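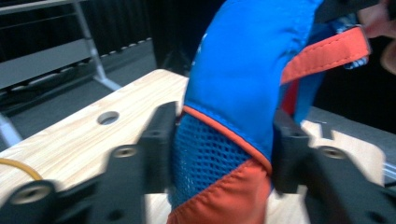
Blue nylon, mesh front pocket, orange piping.

Filed under: Bags & Packs > Daypacks > Small

The Mussa daypack from Larkari

OK, so I've been selling bags out of my little shop for a good while now and I still get excited when one comes in that I want to keep for myself. The Mussa is one of those (I did keep one, sorry, that's why there was one short in December). It's a small, light daypack made for people who walk places, ride the bus, and buy more fruit than they planned to.

Larkari used to make a bag called the Cerkura, and if you had one you'll know the shape already. Same tall body, same curved seams. The Cerkura had a buckle at the top that pinched your fingers in winter and I complained to them about it every single time I put in an order! The Mussa has a zipper with a long cord pull. You can work it in mittens. I tried it in the parking lot in my big ugly wool ones and got it open on the first go.

What fits inside: a rain jacket, a paperback, lunch in a box, a sweater, and a fair amount of loose junk at the bottom. I've carried a whole loaf of rye in mine, lying on its end, and it came home in one piece. What doesn't fit is a big laptop. A small tablet slides down the back OK but there's no padded sleeve, so please don't buy this as a work bag and then write me a sad email.

The mesh pocket is stretchy, and I use it for the things I'd otherwise be digging around for. Keys, lip balm, the bus card, a banana if I'm feeling brave. A slim water bottle will ride in there too. I wouldn't put coins in it, small ones work their way to the corners and you'll be poking at them with a pen.

Specs, for the people who like specs. It weighs 314 grams on my kitchen scale, empty, with the tags cut off. The label inside says 14 liters but I've never poured anything in to check. The shoulder straps go from very short to long enough for my brother-in-law, and he's a tall guy. There's a chest strap you can take off completely if it bugs you (it bugs me, mine lives in a drawer).

Color is blue. I get asked for black a lot, and Larkari does make a black one, but I don't stock it right now. They'll only send me a full carton per color and I have exactly one shelf. If enough of you bug me I'll reconsider.

Washing: by hand in cool water with whatever mild soap you've got, then hang it upside down with the zippers open. Mine took overnight in the bathroom. Keep it out of the dryer and off the radiator. The inside coating doesn't like heat and will start to peel, and Larkari won't cover that. They do cover seams and zippers for 24 months, and you bring it back to me and I deal with the mailing part, so hang on to your receipt.

It isn't fully waterproof. I'd call it fine for a walk home in drizzle and not fine for an afternoon of real rain. If you're going out in that, put your stuff in a dry bag first, or get the Zernberg cover I sell over in Rain Gear. The small one fits the Mussa with a bit of slack at the bottom, so cinch the cord down hard before you set off.

Price is $64 and that's the same in the shop and online. Pickup is free, ring the side bell if the front door's locked, I'm usually in the back with a box cutter and the radio on. Orders that come in before noon go out the same day.

Item no. 256. In stock.

Reet Grigaitė

Comments

dottie_m: Got mine last month and love it. The straps squeaked for the first couple of days and then quit. Is that normal?

Reet: Yep, mine did too! It's the webbing going through the new buckles, it wears in.

Hal P.: Does it stand up on its own? My old Cerkura always fell over on the train.

Reet: With a jacket in the bottom, sure. Empty, no, it flops.

WalksWithBiscuit: Put me down for a black one. Also the zipper cord is a cat toy now, so if you sell spare cords I need 2.

Reet: Cords are in the jar by the register, free, grab a couple when you come by. And that's one vote for black.

marguerite: I bought the Zernberg cover in medium by mistake and it's like a tent on this thing. Can I swap it for the small?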